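Minutes of the February meeting, Stakow Readers' Circle

Taken by me, Yesenia Ayala, with a pen that died halfway through, so forgive any gaps.

Present: Ximena Zamudio (chairing), Rigoberto Sandoval, Eustaquio Ocampo, Uriel Tlapale and me. Start 7.10 pm, after we'd all had a go at the lemon slice.

1. Last month's minutes

Accepted, with one correction. I wrote that Rigoberto "hated" the January novel. He'd like it recorded that he hated the second half and quite liked the first. Fixed!

2. This month's book

We read The Salt Ledger, the Mendoza novel about two sisters running a boarding house on the coast (213 pages, and I think everyone finished, although Uriel went a bit quiet when we got to the ending). Ximena opened by asking who we'd trusted as a narrator. I said the older sister, straight off, and was promptly howled down. Eustaquio had gone through and marked every place she contradicts herself, and I have to admit that once he read a few out I felt like a goose. I'd sailed right past the business with the missing rent book.

Rigoberto thought the middle dragged. All those chapters of letters! He skipped a few and then had to go back because the uncle turns up later and he had no idea who he was. Ximena loved the letters and said they were the only place where the younger sister gets to be funny. I'm with her on that one, the letter about the lodger's parrot made me laugh out loud on the tram.

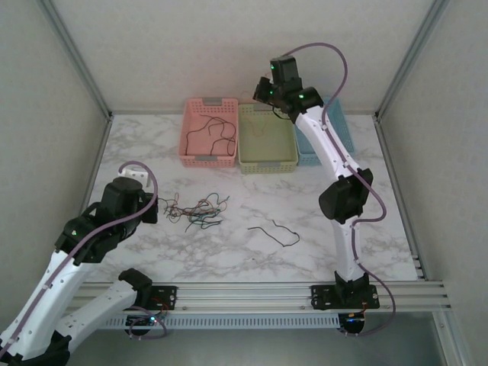
We got stuck for a good while on whether the fire was deliberate. Uriel says yes, Eustaquio says the author doesn't know either, and I changed my mind twice. Ximena finally called time on it at 8.15 pm because the slice was running low and we had four other items to get through.

Scores out of ten: Ximena nine, me eight, Eustaquio eight, Uriel seven, Rigoberto five (four for the second half, six for the first, and he insisted I show the working).

3. Next month's book

Three suggestions went round. Eustaquio put up a history of lighthouses, Uriel wanted a crime novel called Gilletti, and I had another go at getting my favourite family saga through. Mine's over 600 pages, so it was knocked back again, and I'm not bitter, I'll just bring it up in March. Gilletti won, three votes to two. The library has a couple of copies and Uriel will lend his once he's done, but please don't fold the corners, he's particular.

ACTION: Uriel to send round the chapter where we should pause if anyone wants to guess the murderer before the meeting. Guesses in sealed envelopes, please.

4. The swap shelf

The shelf is groaning. Rigoberto sorted through it and we have 80 books on there now, a fair few of them doubles, plus an old dental manual with "Pistedent" stamped inside the cover that none of us will own up to. We agreed to pull out 40 and offer them to the school fete. I asked if we could hang on to the cookbooks and there was general agreement, as long as I actually cook something out of them (fair).

ACTION: Rigoberto and Ximena to box up the fete books. Eustaquio has the ute.
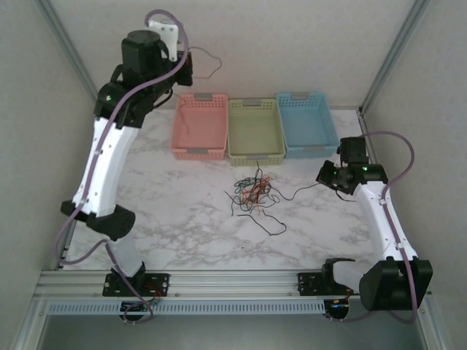
5. Reading diaries

Ximena asked whether we'd like to keep a shared list of what we're each reading between meetings. I was very keen! I've kept one in the back of my recipe book for years and it's a lovely thing to look back on, even if half the entries just say "good" or "too sad". Eustaquio was worried it'd turn into a competition. We settled on titles and one line of comment only, with no page counts and no tallies. Rigoberto says he'll join in if audiobooks are allowed, and they are. We had that argument last year and I'm not minuting it again.

ACTION: me to start the list and bring it along in March.

6. Other business

Uriel asked if we could start a bit earlier as the bus home is a pain after nine. Agreed, 6.45 pm from next month.

Eustaquio would like whoever borrowed his poetry anthology to give it back. It has a green cover and his aunt's name in the front.

Ximena is on supper next month and has promised something savoury.

Closed 9.05 pm. Uriel ran for the bus.

Recent from the Circle
January minutes: the one with the argument about prologues
Our favourite reads from last winter
Swap shelf: how it works and what we'd love more of
Rigoberto's audiobook picks for long drives
Lemon slice recipe (by request)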